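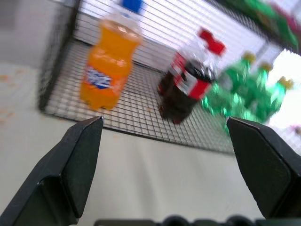
Members of the Tellness Home and Retail Services Council visited the Zeltach laboratory in Rundcombe in December to see how far its robots have come with ordinary chores. Six members made the trip. The visit was arranged by Precious Umali, who coordinates the Council's program on workplace tools, and was hosted by Jonalyn Calimlim, head of demonstrations at the laboratory.

The laboratory occupies the ground floor of the Sarmiento Building, a former dry goods warehouse completed in 1909. The original loading doors remain in use, and visitors enter through them directly into the test area. Ms. Calimlim welcomed the group at 10 a.m. and gave a short safety talk. Guests were asked to stay behind the yellow line while any arm was powered.

The first part of the morning was given to shop-floor work. At the bottle station, a two-armed robot works over a white tabletop with a black wire mesh basket and plastic soda bottles: orange, cola, and green ones with yellow caps. The task is to move bottles out of the basket one at a time, stand them on the table, and later put them back. A store clerk would do the same job many times in a shift without giving it much thought.

The laboratory keeps a written record of every attempt. Ms. Calimlim reported that staff had logged 167 full runs of the bottle task in the month before our visit. A run counts as complete only if no person touches the table and every bottle is left upright. She did not offer a single success rate, explaining that the result depends heavily on how the bottles are placed. A bottle standing apart from the others is now a fairly dependable pick. Bottles crowded against the side of the basket are much harder, as the fingers need space on both sides and the neighboring bottles tend to shift or tip.

The Council watched several runs. In the first, the robot lifted the cola bottle cleanly and set it down well inside the marked area. In the second, it closed on two green bottles together, paused, opened its fingers, and tried again from a different angle. The third run was stopped by the operator when a bottle began to lean over the rim. The arm moves at a cautious pace, and members agreed that an experienced stock clerk would have emptied the basket before the robot had finished with its first bottle.

Ms. Umali asked about clear plastic and liquids. Staff replied that both remain a concern. Light passing through a bottle or reflecting from it can confuse the cameras, and wire mesh adds to the difficulty, particularly with a bright light behind it. Part of the work at this station is therefore done under uneven lighting on purpose. Full bottles and empty bottles also call for different grips, and the robot must judge which it is holding after it has begun to lift.

After a break for coffee, the group moved to the household area, which is furnished with a sink, a short counter, a dryer, and a bed. Towel folding was shown twice. The first towel was folded in an acceptable manner. The second was folded with one corner turned under, and the robot placed it on the stack as it was. A demonstration of wiping the counter went well, although crumbs at the back edge were missed. No demonstration of bed making was given. Staff said that it was not ready for visitors.

The discussion that followed concerned the question the Council had come to ask: whether any of this equipment could be placed in a member's store or a client's home in the near future. Ms. Calimlim was careful in her answer. She said that a robot could take on one fixed task in one fixed place, with a trained person nearby, and that the laboratory would not at present recommend more than that. The laboratory's own target is 1000 consecutive runs at the bottle station without a person stepping in. It has not reached that figure.

Several members noted that shelf and cooler work in small stores seldom stays the same from one delivery to the next. Baskets are replaced, brands change, and customers put items back in the wrong place. Others felt that a slow machine might still be of use after closing time, when speed matters less. The Council took no formal position.

Members who wish to read the full notes, including the list of questions put to the staff, may request a copy from the Tellness office. The Council thanks Ms. Calimlim and her colleagues for their time and for allowing us to see the failed runs along with the good ones. A second visit is under consideration once the dishwasher station has been completed.

Contact the Tellness office | Copyright Tellness, all rights reserved | Back to top

Comments

nightstocker: I fill coolers for a living. The crowded ones at the side are a pain for people too. Let me know when it can do a torn case on a wet floor.

M. in Rundcombe: Was there any mention of cost? Our store would need that before anything else.

Tellness Office: Cost was not discussed during this visit. We have added it to the questions for the next one.

gracie_b: The towel with the corner turned under is how my whole family folds them. I would take it!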